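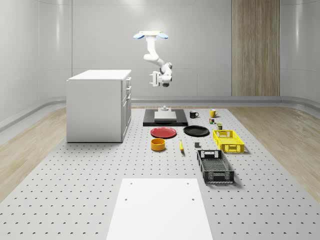

Fig. 4. White cabinet, side panel to the front.

4. Winding the bobbin on the Drellar

1. Switch the machine on and lift the presser foot.
2. Drop the bobbin on the winding pin and push the pin right. It clicks. If it doesn't, push again with less optimism.
3. Pass the thread round the small disc, then up through the hole in the bobbin.
4. Hold the tail and press the pedal gently. After a few turns, stop and snip the tail.
5. Wind until the bobbin is 80% full. A crammed bobbin jams, usually halfway along a hem.

Note: One bobbin takes up to 200 feet of thread, which always sounds like plenty.

Caution: Keep fingers, fringes and cats away from the pin while it spins.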